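Brilano Worktop Care Oil, 797 ml

We've been sending out Brilano for nine years now, and it's still the tin people come back and ask for by name (usually when they're down to the last dribble!). It's a clear, soft-smelling oil for solid wood worktops, chopping boards and breakfast bars, and a little goes a surprisingly long way.

Wipe the wood down first and let it dry, then rub the oil in along the grain with an old cotton cloth, wait 30 minutes and buff off whatever is left sitting on top. New wood likes three coats, older tops are generally happy with one.
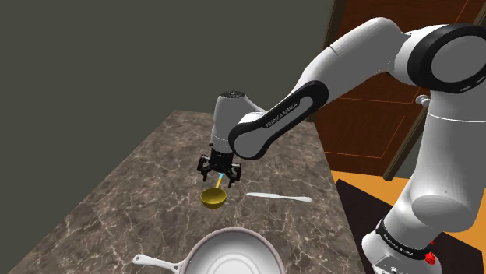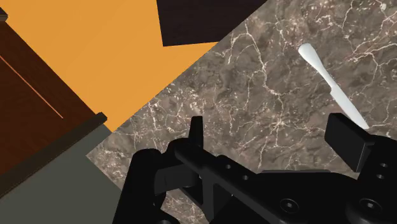 If your kitchen mixes wood with stone, do keep the oil to the wood and mop up any drips. For stone we'd point you to Vernus, our gentle daily cleaner, which comes in the same size.

Each tin arrives with a cloth and a card of care notes by Meinir Griffiths, who tested it on her own very well-used kitchen table. Orders in before 8 in the morning go out that day. Lay used cloths flat outdoors to dry before binning them, please.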